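Remote Operators Wanted for Robot Teaching Sessions
Clernora, Zoliswood site and online

Clernora is looking for people to steer a simulated robot arm by remote control. We record what you do and use the recordings to train software that will later run the same job alone. You do not need a background in engineering. If you can use a game controller, you can learn this in one morning.

The project is called Ornum. It runs through November, and we need 390 finished recordings of the first task before we move to the next one. The task is to pick up a black block and set it down inside a blue outline on a perforated plate.

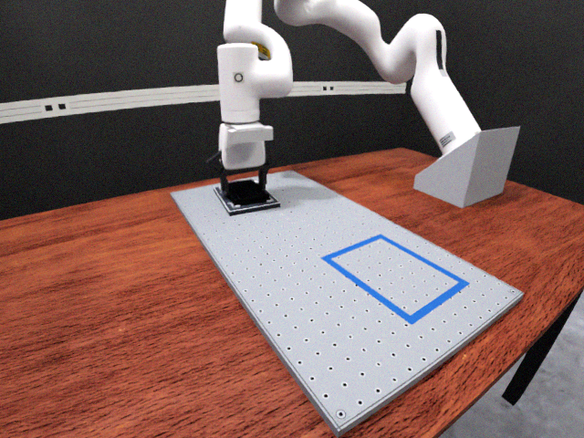
Each attempt takes a minute or two. You move the arm with a handheld controller, and one button opens and closes the fingers. Go at a steady pace. Please do not stop to restart an attempt that goes badly. If you drop the block, pick it up again and keep going, and mark the attempt as "recovered" when you save it. We use those too.

What we ask for:
- 5 sessions of two hours each, starting at 9:00 a.m. or 1:30 p.m.
- Age 18 or older
- Normal or corrected vision, including being able to tell blue from gray
- A wired internet connection if you work from home

Pay is $400 for the full set of sessions, sent after the last one. Controllers are loaned and must be returned. People who stay on for the second task, Piątek, can earn up to $900 in total.

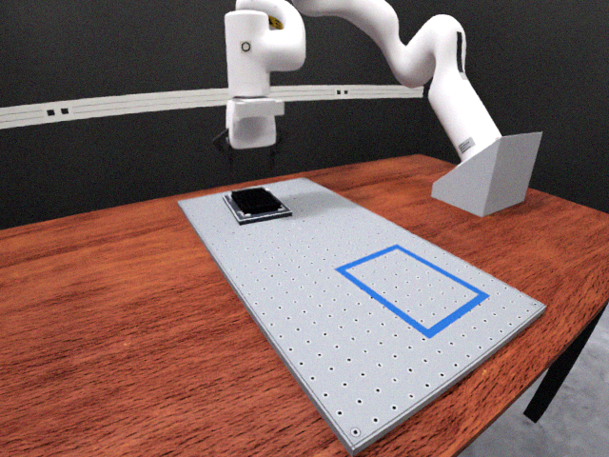 Posted by Bartosz Pietrzak, Operator Recruiting, Clernora

Your first session begins with a practice period that is not recorded. A trainer will be on the call to show you the controls and answer questions. Left-handed operators are welcome, and the buttons can be swapped.

To apply, fill out the short form on our jobs page and list the times you are free. Tell us whether you want to work at Zoliswood or from home. Desks at Zoliswood are limited and go to the earliest applicants.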